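Why Bowls Are Round

Clay bowls, glass bowls and metal bowls are made in different ways. Most of them still end up with the same shape: a circle at the top, curved walls and a small flat base. The reasons come from how things are made, how much they hold and how forces move through them.

How a bowl is shaped

Many clay bowls begin on a potter's wheel. This is a flat disk that spins. The potter presses a lump of clay onto the center of the disk and wets it. Then both thumbs are pushed down into the middle to make a hole, and the wall is pulled upward between the fingers.

The clay turns, but the hands stay in almost the same place. Every part of the wall passes the same fingers at the same distance from the center. A line drawn by a fixed point on a spinning disk is a circle, so the bowl comes out round.

Factories use a similar method. At the Brurkholm pottery, a soft disk of clay is placed on a spinning mold. The mold shapes one side and a metal tool shapes the other. One machine there makes 2,323 bowls in a shift. Petronella Mathebula, who sets up the molds, checks the thickness of the wall with a gauge. A wall that is thick on one side and thin on the other dries unevenly, and it may crack.

Less wall, more soup

Suppose you have a strip of card 36 centimeters long. Tape the ends together and stand it on a table. You can bend it into a square, a triangle or a circle. The length of the strip does not change, but the space inside does.

As a square, each side is 9 centimeters and the space inside is 81 square centimeters. As a circle, the space inside is a little more than 103 square centimeters. Of all the flat shapes with the same distance around the outside, the circle has the most space inside.

The distance around a shape is called its perimeter. For a circle it has a special name, the circumference. A round bowl gets a wide opening from a short rim, which saves material. 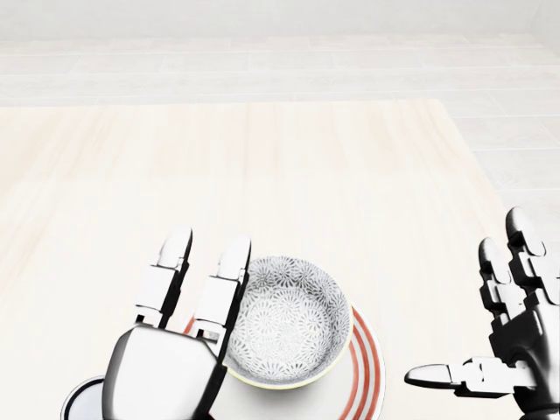

Illustration source: Trinari Picture Library

Corners and cracks

When you push on a solid object, the push spreads through it. Engineers call this spread-out force stress. In a smooth curve, stress spreads fairly evenly. At a sharp corner it collects in one small area. Fired clay and glass are brittle, meaning they break before they bend very much, so a sharp inside corner is a common place for a crack to start.

Square dishes do exist. Look closely at one and you will usually find that its corners are rounded. The larger the curve at the corner, the lower the stress.

Heat adds another problem. Hot soup warms the inside of a bowl first. The warm part tries to grow slightly while the cool part does not. This pulls on the material – the effect is called thermal stress – and an even wall copes with it better than an uneven one.

The foot

Turn an empty clay bowl over and you may see a raised ring on the bottom. This is the foot ring. A bowl standing on a completely flat base will rock if the base has even a small bump in it. A ring touches the table only along a narrow band, and that band is easier to grind level.

The foot also affects how easily a bowl tips. A bowl falls over when its center of gravity moves past the edge of its foot. A wide foot makes this harder. A narrow foot looks lighter but leaves less room for error.

Circles on circles

Some plates and bowls carry rings of color. These can be painted by a process called banding. The plate is placed in the center of a small turntable. The painter loads a brush, turns the plate and holds the brush still against the surface. The ring closes when the plate has gone all the way around. Moving the brush closer to the center makes a smaller ring. Circles that share the same center are called concentric.

Try it: a banding test

You need a paper plate, a felt-tip pen, a pencil and a lump of modeling clay.

Put the clay under the middle of the plate. Ask an adult to push the pencil point through the center of the plate and into the clay. Hold the pen still near the rim and turn the plate slowly with your other hand. Then move the pen 2 centimeters toward the pencil and turn the plate again.

Now make a new hole away from the center and repeat the test. Compare the gap between each ring and the rim of the plate.

Words used on this page

Brittle: breaks before it bends very much.
Circumference: the distance around a circle.
Concentric: having the same center.
Stress: force spread over an area inside a material.

Text by Anel Coetzee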